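Rikisa Cricket Club: progress report to the Prondell Fund
Report covers the period since September
Date of report: 2018-11-04

You asked for a plain account of what your money has done for junior cricket at Rikisa. You gave us 3,000 pounds, and we have spent 1,441 of it. The rest is in the club account, where it is safe from everyone except the man who sells roller parts.

Bowling

The fast bowling sessions are the main item in the grant and they have gone better than we deserved. We run them in the sports hall at Corrigan School, which has a decent floor and a heating system with two settings, off and Egypt. The under-15s have worked on their run-ups first and pace later, against strong objections from the under-15s. Wides in the indoor league are down. They were 84 across last winter's fixtures and I would be surprised if we got near that again, though I have been surprised by this team before.

The left-armers now have a session of their own. It began as a way of getting them out of the batters' eyeline and has turned into the best hour of the week.

Batting

Less to boast about. We beat Rimonen in the first indoor match, chasing 175 in the longer format, and then lost the return by a margin I will leave to the league website. Three of the top four were run out. Calling is now a coaching point at every session, and the noise has been remarked on by the badminton players next door.

Girls' section

Numbers are good enough to enter a side of our own next summer, where before we were lending players to Rimonen and getting them back with Rimonen's opinions. The league has accepted the entry. We still need a second set of junior pads in the smaller size, and these are on order. The first set to arrive would have fitted a wicketkeeper of about six foot two, and has gone back.

Coaching courses

Two parents have finished the first coaching award. A third is halfway through and has asked for more time, having broken a finger demonstrating a high catch. The course fee carries over.

Pavilion kitchen

The kitchen was the smallest line in your grant and has produced the most correspondence. Match teas for juniors will be served from it next season, and the menu has been agreed after two meetings, one of which was about egg. The cleaning rota is up and most people have read it.

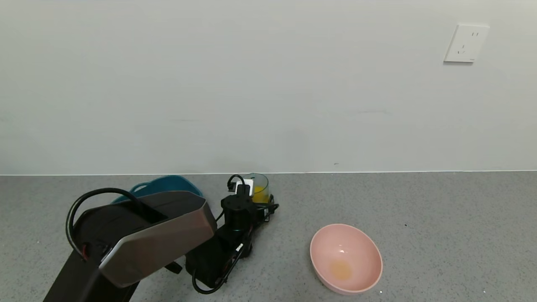
What has slipped

The outdoor nets. The contractor wanted dry ground in September and did not get it, then wanted it in October and did not turn up to see whether he had it. We have a new start date in spring and a slightly lower price, which I put down to embarrassment. No grant money has been paid to him.

The bowling machine is also late. The model in our application is no longer made, and we would like your agreement to buy the one that replaced it. The cost falls within the same budget line.

Next steps

Indoor sessions carry on at Corrigan School until the spring. The next league match is at home, against Rimonen again. We will send the remaining receipts with the final report, including the one that went through the wash, which can be read if held up to a window.

Junior Cricket Secretary
Rikisa Cricket Club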